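Chapter 5
The Packing Station: Rails, Rollers and Bins
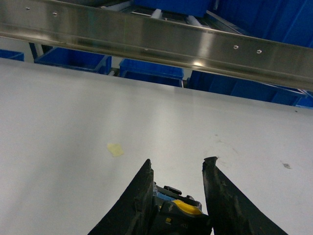 Figure 5.1 Steel rail with part of a roller conveyor and blue plastic bins behind it.

In the earlier chapters we followed the goods from the receiving door to the shelf. Now we come to the place where they leave the shelf and are made ready for the customer. In most small warehouses this place is called the packing station. It can be as simple as one table and a roll of tape, or it can be a full line with conveyors and several workers. The principles are the same in both cases, and the student should learn them first on the simple one.

A packing station has to do with three kinds of surface. There is the surface on which the goods arrive, the surface on which the work is done, and the containers in which the goods wait. Many problems that look like problems of slow workers are in fact problems of how these surfaces meet each other. If the conveyor is higher than the table, every box must be lowered by hand. If the bins stand too far back, the worker must lean over the table, and after a few hours the shoulders begin to hurt.

5.1 The rail

A rail along a work area is easy to forget when the station is planned, and it is often bought last. It can serve as a stop for boxes, as a guard for the edge, or as a place to fix labels and small holders. Brushed stainless steel is a common choice. It is easy to wipe and does not lose paint when cartons rub against it. Figure 5.1 shows such a rail, with small round holes in its face. Holes of this kind may be used for screws, and before drilling new ones the planner should always check if the existing ones can be used.

The shine of steel also has a disadvantage. Under strong lamps a polished rail gives glare, and a worker who reads small print the whole day will notice it. Moving the lamp a little is usually enough – it is not necessary to change the rail.

5.2 The rollers

A roller conveyor without a motor is moved by the hand or by a slight slope. For light cartons the rollers may be of plastic, for heavier loads they are normally of steel. As a general rule, at least three rollers should be under the carton at every moment. When the distance between the rollers is too large, the front edge of the carton drops into the gap and the carton stops.

Rollers need little care, but they need it regularly. In the Homari warehouse, which we will use as our case in this chapter, the shift leader Ziad Moussa turns each roller by hand every Tuesday before work starts. A roller that does not turn freely is marked with tape and changed the same day.

5.3 The bins

Plastic bins are used to keep one order apart from another. The color can carry a meaning, for instance blue for orders that wait and another color for returns, but this works only when everybody in the building follows the same system. At Homari the station was first planned with 155 bins. After a study by Mikkel Vestergaard the number near the line was reduced to 90, and the others were moved to a shelf by the wall. The walking distance became a bit longer, but the packers found the right bin faster and mixed up fewer orders.

Bins should stand so that the rim can be reached without stretching. Deep bins look practical because they hold more, yet small goods sink to the bottom and are hard to pick out. For small goods a shallow bin is better, even if more of them are needed.

Before you read further

Visit a packing station, or a shop counter if no warehouse is near you, and watch the work for around 8 minutes. Write down each time a person must lift, turn or lean. Keep your notes – you will need them in section 5.4, where we draw the first plan of the Homari station and measure the height of its table.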